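3.2 Care of the gripper at the Skarasside kitchen cell

It may help the reader who hopes to run a cell of this sort to hear a little more about how we kept ours going, as we found to our cost that the published work says rather little on the matter. The Skarasside cell sits at floor level beside a row of low cupboards, and the arm is asked to fetch and put away crockery. The gripper is a plain two-fingered one, and its fingers are wrapped in tape over black foam pads. We chose tape after a long and friendly argument, as it can be peeled off and renewed by anybody with a pair of scissors and a spare few minutes.

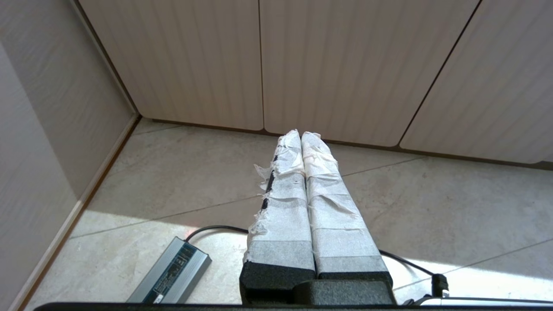 Wrapping is done from the base towards the tip, each turn lapping over the last, and the end is folded over so that the tip stays soft. Edges are the first part to go. Once they fray we trim the loose bits and carry on, and we only strip a finger back to the pad when the bare black begins to show over much of its length. Over the whole study we logged 337 wraps, a good many more than we had planned for! (The tape budget was rather cheerfully overspent.)

Reach was set up afresh each morning against the cupboard with its door standing open, the shelf edge being our reference height.
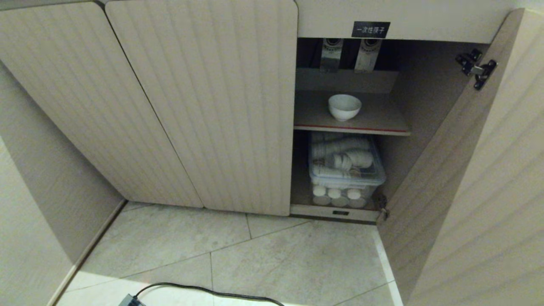
Kusow, on reading an early draft, asked whether a fixed mark on the floor would not have served just as well, and added that in the Hisico cell a shelf reference had drifted over the spring and had to be given up in April. We think this a fair point, and we now check both.

Grip force was the other thing that wanted patience. A bowl is held by the rim, with one finger inside and one outside, and the squeeze was brought up over eight small steps until the rim no longer crept in the tape (Fig. 3). 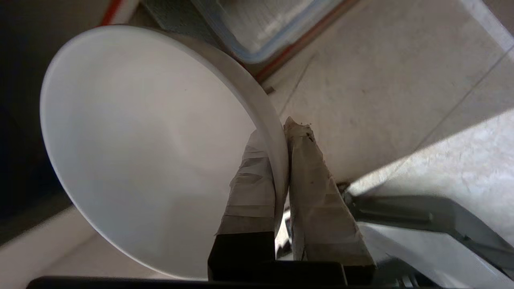 Fig. 3. A white bowl held by its rim between the taped fingers.

Fresh tape grips differently from worn tape, Shokri remarked in reply, so the steps ought to be run again after every new wrap, and the old figure should never be carried over. We have followed this advice ever since, and the routine is set out in full in Section 3.3.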